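Search this encyclopedia
Enter a term Go

Print this article | E-mail this article

Connected packaging

Connected packaging is a branch of marketing in which a box, bottle or label carries a code or small chip that links the product to online content. A shopper scans it with a phone and gets a recipe, a refill offer or a short film, and the brand learns which messages people care about. It's a lively field, full of clever small ideas!

The Gatosgate trial, started in March by the tea company Mosoti, is a favorite case. Mosoti put tags on 20 blends and sold them through 264 stores, each tag opening a page written for that one tea.

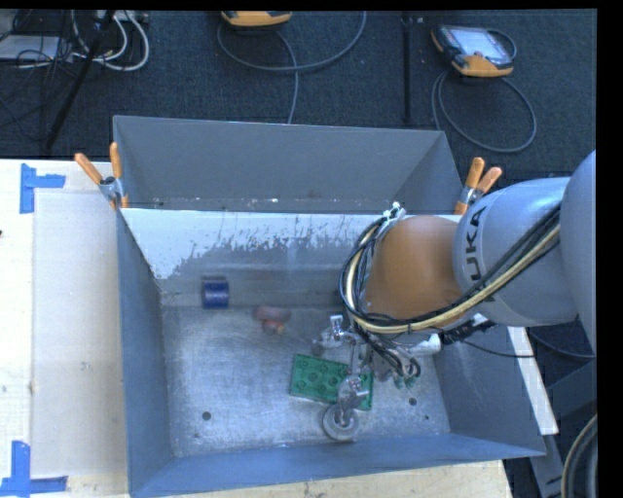 Shoppers made 1751 scans in the first week, and 600 of them led to a newsletter signup. The brewing timer was the runaway hit, and Mosoti later added it to every blend it sells.

Most brands rent the software behind the tags. Jandetti handles printed codes, while Gitier works with chips and can change a page's content by time of day (breakfast ideas early, desserts at night).

Privacy rules apply to scan data as they do to any website, and good campaigns ask before storing a location.

Last updated August 26, 2021

We use cookies to improve your visit. Accept | Settings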